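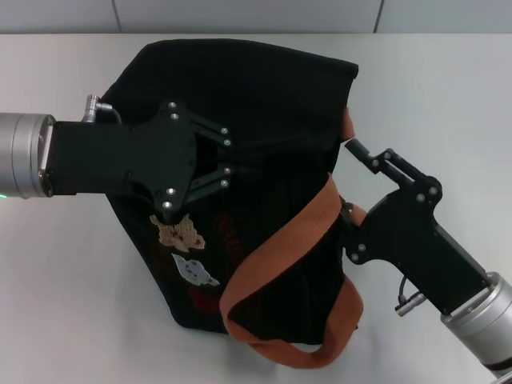
Skivel Hand Controllers (pair)

Teach a two-armed robot a job by doing it yourself. Hold one controller in each hand, move as you would if the thing were in front of you, and the arms follow. No code, no waypoints, and you can stand where you like – as long as you can see the table.

We love these for soft things. A cloth bag never lies the same way twice, and finding the rim, pinching it and drawing it open is just the sort of job that's miserable to script and rather a joy to show. The trigger closes the fingers as gently as you squeeze it, so you can take hold of one layer of fabric and leave the other alone.

Each run is saved as you go. Fluffed it? Press the side button, and it's gone. Our own bag-opening set came to 384 good runs, and we were still finding new ways to pick up a strap near the end!

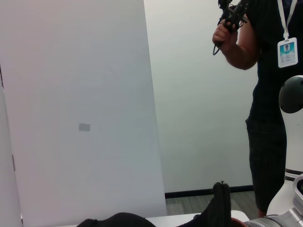
Delaunay Teaching Team, Prastville

What you get
Two controllers, two cables, wrist loops and the Kasport recording software
Memory for 500 runs before you need to copy them off
Setup time: 30 minutes, including the first practice run

Price: 2,255 per pair, excluding VAT

Left-handed users can swap the arms over in the Kasport settings. Spare cables are sold separately – do order one.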